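14 September 2026

Hotel Moschos, Billville. Second night.
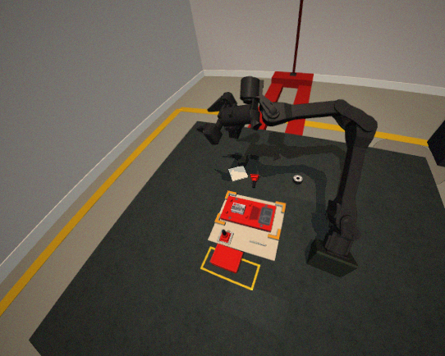 Room on the second floor, rear. Check-in took 20 minutes, most of it spent locating the booking, which had been entered under Angus Shearer's name and not mine. Rate as quoted. Breakfast is extra.

The building was a wool store until the conversion. According to the framed notes by the lift, the floor area is 2,794 square metres, of which 1,366 is guest rooms and the remainder is restaurant, plant and circulation. The original columns have been kept at their old spacing, so no two rooms on my corridor have the same width. Mine is narrow. The desk fits between the column and the window with the chair pushed in.

Noise: the compressor for the kitchen coolroom cycles through the night. Audible with the window open, tolerable with it shut. Air conditioning holds its setpoint. Shower pressure good, drainage slow.

Met Ekrem Aydoğan in the lobby at six. He did the lighting for the Gollel before it reopened and considers the fittings here too cool in colour for the brickwork. I agree about the stairwell -- less so the bar, where the lamps are dimmed anyway.

Dinner at Braron, two doors down. Lamb, adequate. Walked back along the wharf.

To do: ask reception for a second pillow, correct the name on the invoice, confirm the October dates with Angus.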